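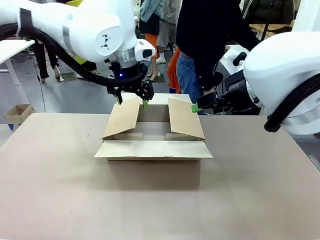

About Tiltero

Tiltero designs and supplies corrugated board packaging for small manufacturers, mail order firms and repair workshops. The company works from a single site at Prenby, where design, cutting, printing and dispatch are carried out under one roof. Most orders are for plain or one-colour boxes in short runs. The minimum order is 30 pieces for a stock size and 410 for a printed one.

What we make

The standard range covers regular slotted cases, die-cut mailers, folding trays and loose fittings such as dividers and layer pads. Single wall board is supplied in B, C and E flute. Double wall board is supplied in BC flute for heavier contents and for goods which will be stacked on pallets. Sizes are quoted as internal dimensions in millimetres, in the order length, width, height. Customers who measure an existing box should measure from crease to crease and state this on the enquiry form, as outside measurements give a box that is too large by the thickness of the board.

Brown kraft liner is used unless white is requested. White liner is available on the outer face only. Recycled liner is the default for the inner face.

How a new box is designed

An enquiry begins with the product. We ask for its weight, its overall dimensions, a note of any part which must not carry load, and the way in which it will travel. A bracket sent singly by parcel carrier needs a different box from the same bracket sent by the pallet, and the two are quoted separately.

A drawing is then prepared and a plain sample is cut on the flatbed table. Samples are sent flat, with the creases already formed. The customer packs the sample by hand and returns comments on fit, closing and handling. Up to two rounds of changes are included in the price of the sample. Once the drawing is signed off it is given a reference and held on file for 7 years, so that a repeat order can be placed by quoting the reference alone.

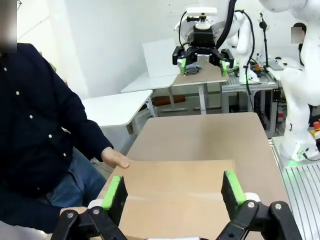 Crease depth is set for each grade of board. A crease that is too shallow will cause the liner to crack on the outside of the fold, and one that is too deep will weaken the panel. Board is kept in the conversion area overnight before it is cut, to allow its moisture content to settle. This adds a day to the lead time and is included in the dates we quote.

Trotico and Melis

Two product lines are sold under their own names. Trotico is a range of returnable trays for use between sites, made in double wall board with a folded rim. Melis is a range of crash-lock mailers in E flute, offered in 11 sizes and held in stock at all times. Both lines are supplied flat and need no tape for assembly. Melis mailers have a tear strip and a second adhesive strip for returns.

Testing

Compression, edge crush and drop tests are done in-house on request. Results are supplied as a one-page report giving the board grade, the conditions in the test room and the individual readings as well as the mean. We do not certify packaging for dangerous goods and will refer such enquiries elsewhere.

Ordering and delivery

Stock sizes ordered before noon leave the same working day. Made-to-order boxes are dispatched within the period stated on the quotation, counted from approval of the drawing. Deliveries are banded in bundles and marked with the drawing reference and quantity. Collection from Prenby is possible by arrangement, and the loading bay closes at 4 pm. The works is shut for the last week of December.

Offcuts and rejected board are baled on site and returned to the mill for pulping. Customers may send back unused flat boxes with their next collection, provided they are dry and free of tape.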